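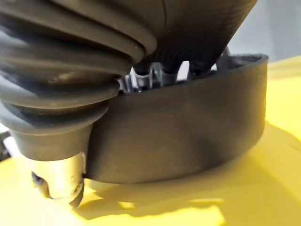 **How often is the bellows inspected?**
Every 14 days, and after any contact fault. Wipe dust from the folds first. Replace at the first crack.

**May trays be mixed on one shelf?**
No. Keep one type per shelf, in a single row, long axes parallel to the shelf edge.

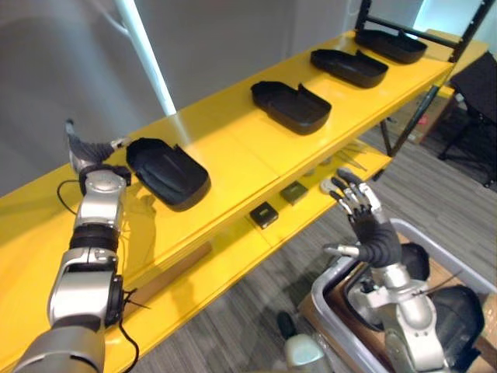

*Histuvcombe cell: trays on the top shelf, both arms at the unit.*

**Who can change the spacing?**
Only Asuka Kikuchi. Submit requests 2 days ahead and log the new value under Furkuvow.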